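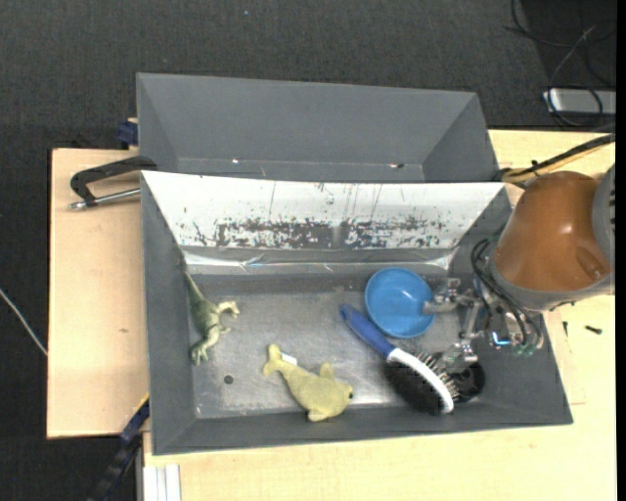

Guides > Literary history > Manuscripts

Dating an undated letter from a writer's tour

Reading time: 2 minutes

The method below is for letters written on the road, where the writer gave a place but no date. It assumes you have a scan or a good transcript. The worked case is letter 668 in the Quansah papers, sent by a minor poet from an inn at Traltside.

Step 1. Copy the heading exactly. Keep the spelling, the abbreviations and any deletions. "Traltside, Tuesd. night" is evidence; "Traltside, Tuesday" is already an edit.

Step 2. Record the postal marks. Note the stamp, the charge and any hand-written route. A receiving stamp gives you the latest possible date. Enter it in its own column and do not merge it with your estimate.

Step 3. List every dated event the letter mentions. Deaths, elections, book notices and fairs all count. Weather is weak evidence unless a local diary supports it. Letter 668 mentions a review that came out in December, so the letter cannot be earlier than that month.

Step 4. Build the route. Set out the dated letters on either side in order, then work out the distance between stops. A hired chaise on a fair road could cover 12 miles before the horses were changed. If your date needs a faster pace than the rest of the tour, go back to Step 3.

Step 5. Check the weekday against a calendar for the right year. Watch for writers who finish a letter after midnight and keep the old day in the heading. Allow for both readings.

Step 6. Compare the paper. Two sheets with the same watermark and the same fold were often bought together. This supports a date but does not prove one.

Step 7. Write the date in square brackets, with a question mark if only one kind of evidence backs it. Add a footnote that names the evidence in the order used. Where two dates remain possible, print both – the earlier first.

Transcripts kept in Momonex can hold the bracketed date in the "supplied" field. Leave the "stated" field as the writer left it, even when it is blank.

Text by Rupert Wallner. Last revised 2025-02-15.

Contact | © Stusturura | Back to top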